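Produce Display Inspection Checklist - Training Store, Fresh Section
Site: Grondau
Fixture supplier: Lindoteck
Imitation produce supplier: Divero
Inspection date: 2023-12-17
Inspection type: periodic, with comments
Previous inspection: November

Scope

This checklist covers the produce display fixture, its compartments, the imitation vegetables stocked in it, and the floor on the customer side. Chilled cabinets and the checkout counter have separate sheets. Results are entered as Pass, Pass with comment, Action, or N/A. An Action item needs a due period and stays open until it is rechecked.

1. Fixture stability

1.1 Fixture stands level, no rocking when pushed at either end. Pass.

1.2 Fixings between crate and base tight. Pass with comment. One screw at the rear took a quarter turn. Recheck at the next inspection.

1.3 Height of front lip above floor within layout drawing. Pass. Measured 84 cm against the same figure on the drawing.

1.4 Clear aisle in front of fixture. Pass. Measured 182 cm at the narrowest point with the baskets parked in their bay.

2. Crate and partitions

2.1 Wood surfaces free of splinters. Action. Rough patch on the rear edge of one partition, found by wiping with a cotton cloth. Sand and reseal within 2 weeks. Until then the patch is taped.

2.2 Partitions seated fully in their slots. Pass. The partitions are thin and will bow if produce is forced in sideways. Load from above.

2.3 Front panel secure along its full length. Pass. Press on both sides of each vertical seam; there should be no movement.

2.4 Dark trim along top of panel flush, no lifted ends. Pass with comment. Trim is sound, but adhesive residue from old price labels was found in several places. Remove with warm water and mild soap. Do not use a scraper on the trim.

3. Stocking and load

3.1 Each compartment holds the item assigned to it. Pass with comment. Napa cabbages, bitter melons and carrots are in their own compartments. A dark green cucumber was in with the bitter melons. The Onyeka layout sheet lists cucumber separately, so it should be moved or the sheet amended.

3.2 Long items laid parallel and stable. Pass. The bitter melons lie in one direction and did not shift when the front panel was tapped. The lowest one bears on the front lip, and this is acceptable while the pile stays shallow.

3.3 Round or bulky items cannot roll over the lip. Pass. The cabbages point in different directions. This affects appearance only and is not scored.

3.4 Nothing hangs over the front edge. Action. The leafy sprigs lying over the carrot ends spill past the edge of the display, where they can catch on sleeves and bags. Push back behind the lip and add to the opening routine. 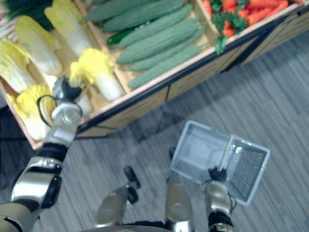

4. Condition of imitation produce

4.1 No loose or detached parts. Pass with comment. Leaf edges on the cabbages were pulled lightly by hand and held. Two carrots have worn paint at the tip, cosmetic only.

4.2 No small parts that could come off during handling. Pass. The sprigs are the weakest item in the set. Any sprig with a split stem is to be discarded, not glued.

4.3 Surfaces clean. Pass with comment. Dust collects in the ridges of the bitter melons and is not removed by a dry cloth. Use a soft brush, then a damp cloth, and air dry before restocking.

4.4 Items clearly identified as not edible. Action. The notice on the end of the fixture is missing. Replace before the next training group.

4.5 Item count agrees with inventory. Pass. 52 pieces across the fixture and the storage box, matching the Divero delivery note.

5. Floor

5.1 Floor dry and free of debris. Pass.

5.2 Floor covering flat, no raised edges or open joints. Pass. Check by sliding a foot along the joints - the stripes in the gray floor make a small step hard to see.

5.3 No produce on the floor. Pass at time of inspection. Staff report that carrots are the item most often dropped during restocking exercises.

6. Lighting and access

6.1 Light over fixture even, no flicker. Pass.

6.2 Fixture can be restocked without standing on a step. Pass with comment. Shorter trainees reach across the front to fill the rear of the cabbage compartment. Refill from the end of the fixture instead.

6.3 Emergency exit route unobstructed. Pass.

Open actions

2.1 Sand and reseal partition edge. Due within 2 weeks.
3.4 Return sprigs behind lip, amend opening routine. Due immediately.
4.4 Replace notice on end of fixture. Due before next training group.

Comments 1.2, 2.4 and 3.1 are carried forward to the next sheet. File this copy with the Grondau fixture records.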